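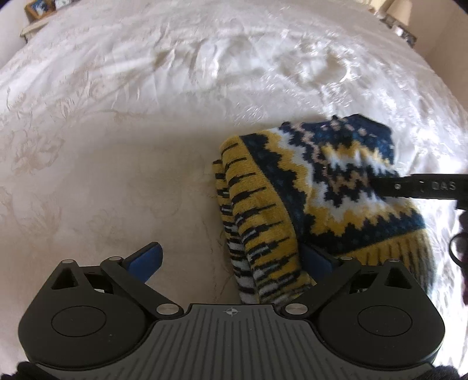

So what is Gavalas, and what do you do all day?

We're a small language school in the town of Porton, and we teach conversation to grown-ups. Mostly Spanish and Italian, some Portuguese, and English in the evenings for people who have just moved here. I started the place, I still teach the beginner groups, and I also answer the email, so if you write to us you'll be talking to me.

I came to languages late. I had two years of Spanish in high school and could conjugate like a champ, but the first time a bus driver asked me where I was going I froze and handed him all my change. A few years on I took an evening class in the back of a bakery, where the teacher refused to hand out a textbook until we had all ordered something and complained about the weather. I learned more in that one December than in both school years put together (and ate a lot of rolls). When the class folded I missed it so much that I started my own.

The first Gavalas group met in my living room on folding chairs. We now have two classrooms on the upper floor of the Ornedau building, with big windows, radiators that clank and a kitchen where most of the good talking gets done. Since we opened, 1,413 people have finished at least one full course with us. I have the sign-in sheets in binders and I'm a little too proud of them.

How we teach is pretty simple. You talk from the first minute. We'll give you the grammar when you need it, usually right after you've bumped into it, and you'll get a short page of notes to take home. Groups are kept small and they stay together, so by the third week you know whose kid has the flu and who is remodeling a bathroom, and you know it in Italian! 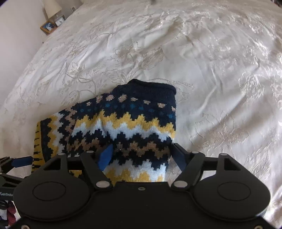

Vocabulary is the part everybody worries about, and our way with it is to start from stuff you have at home. Every new group gets a homework sheet called the drawer list: pick a few things you own and come back ready to talk about them for two minutes each. Clothes are great for this. Take a folded sweater with a dark navy collar, a row of pinkish-tan spots under it and a mustard zigzag farther down – that's colors, shapes, parts of a garment and "above" and "below" before you've even gotten to where you bought it or whether your sister wants it. Beginners can stop at the colors. The advanced group tends to get into an argument about dry cleaning, and I let them.

Between classes we use Zuvau, our own online word bank. It started as a spreadsheet and it still looks like one, sorry. Right now it has 2,812 entries, all of them words that came up in a real class, which explains why there are so many for soup. Students can add to it and can record themselves saying a word. If you'd like a native speaker's version too, ask your teacher and they'll put one up.

Our courses run for around 20 weeks, with a break in the middle. You can join late if the group has room, and I'll sit down with you first for a chat so we can find the right level. There's no written placement test. Bring a friend if you're nervous, plenty of people do. We don't prepare anyone for official exams – there are other schools for that and I'm happy to point you to one.

Since last spring a good part of our teaching has been on video, and some groups like it so much they've asked to keep it. We'll go on offering both for as long as people want both. The new beginner groups start on Jan 6, 2021, and there are still places in Italian and evening English. Spanish is full, but put your name on the waiting list anyway, people's schedules change all the time.

To sign up or just ask something, use the form on the contact page. Write in any language we teach and I'll do my best to answer in the same one. My Portuguese is the slowest, so give me an extra day for that.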